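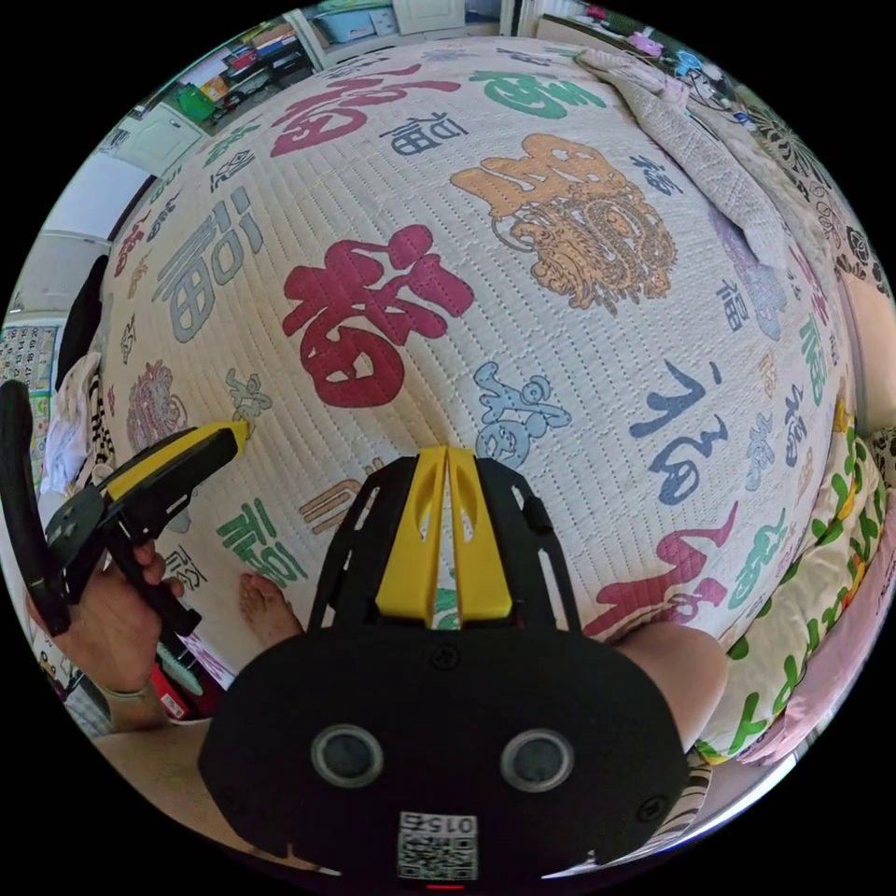 Quilted mattress covers fail at the stitching long before the fabric wears out. The quilting thread holds the fill in place, and once a run of it lets go the fill migrates and the cover launders badly from then on. Inspect the stitching before every wash. On a plain cover this is simple; on a printed one, such as a cream cover with 福 in crimson, green and orange over a fine stitched grid, the pattern hides broken thread, so work by touch as well as by eye. Draw a flat palm across the surface in one direction, then at right angles to it. A lifted loop will catch on the skin.

## Before washing

- Strip the bed completely and check the cover in daylight.
- Mark any broken stitching with a safety pin. Tie off the loose ends on the underside. Do not cut them flush.
- Vacuum the top face with the upholstery head on low suction. High suction pulls fill through needle holes.
- Treat spots with diluted wool wash, applied with a cloth. Blot; do not rub across the quilting lines.

## Colour test

Strong reds are the usual bleeders. Dampen a white cotton cloth, press it on the darkest red area for 2 minutes and look for transfer. If colour lifts, wash cold and alone. If none lifts, 27 °C is acceptable where the care label allows it. Dörte Weidemann at the Demudthorpe laundry tests each colour separately, including the dark blues, which I have found worthwhile on new covers and unnecessary on old ones.

## Washing

Close all zips. Load the cover loosely, folded in thirds and not rolled. A front loader is preferred. In a top loader with an agitator, distribute the cover evenly around the post and stop the machine if it walks. Use half the normal dose of liquid detergent. Powder lodges in the quilting and leaves stiff patches. No fabric softener on polyester fill.

Run a second rinse. Spin at the lowest setting that leaves the cover liftable.

## Drying

Hang over two parallel lines so the weight is shared, print side down out of direct sun. Turn once, after roughly 60 minutes. Clumped fill should be teased apart by hand while still damp. Pegs go on the hem, never on the quilted panel. If a tumble dryer is used, select low heat and stop every so often to reposition the cover.

Check for dryness at the seams and corners, where moisture lingers.

## Refitting

Fit the two head-end corners first, then pull diagonally to the foot. Smooth from the centre outwards with the forearm. If the grid lines run crooked against the mattress edge, lift one corner and reset it; tugging the middle strains the stitching. Kneeling on the bed to reach the far side is fine if the weight goes on the shin and not the point of the knee.

Rotate the cover head to foot at each wash if its shape permits.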